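September
Lejla Dumitrescu, Tevdale bench project

Hi Senad,

You asked for the honest version this time, so here goes. We had a good first half of the month and a pretty lousy second half, and the lousy half is what most of this is about.

The good news first. We planned 1,000 pick attempts for this period and logged 536 before I called a stop. Tihomir's new approach planner is in, it runs, and I like it a lot (you'll remember it was the thing I was most nervous about in the proposal!).

Now the bad part. On Thursday the arm pushed down past its floor limit and kept pushing. It was going for the sponge, the height estimate came back too low, and the force stop that should have caught it didn't trip. Snežana hit the e-stop. Nobody had a hand near the arm and nobody was hurt, but I'm treating it as a safety matter and I've written it up that way. The cardboard floor of the bin got torn up.

When we went back through the logs we found the same thing had happened on a smaller scale in earlier runs - short presses, a second or less, that never raised an alarm. I should have been reading those force traces every day and I wasn't. That one's on me.
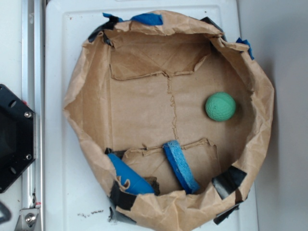
The paper bin on its tray, with the ball, the sponge and the blue plastic piece inside. The floor is torn down the middle and again lower down.

The cause is boring. The force threshold lives in a settings file, and when we moved over to the new planner the file got read before the gripper weight was applied. So the arm was comparing against the wrong baseline the whole time. Tihomir found it in an afternoon once he knew where to look. The low height estimate is a separate problem and we don't have it pinned down yet. My guess is the ragged edges make it worse, because the depth reading jumps around there, but Snežana isn't convinced and she's usually right about depth.

Where we are now: the threshold fix is in, and there's a hard height limit in the controller that the planner can't override. We've run 60 slow test presses against a foam block from Rendton and the stop tripped on every one. Lumturie wants to see the same at full speed before she signs off, and I agree with her.

I'd like 2 extra weeks to finish the remaining attempts. No extra money, except for a stiffer bin floor, and that can come out of supplies. The 536 attempts we have will need sorting, as I don't want runs with bad force readings mixed in with the clean ones. Can you let me know about the extension before the next call?

Lejla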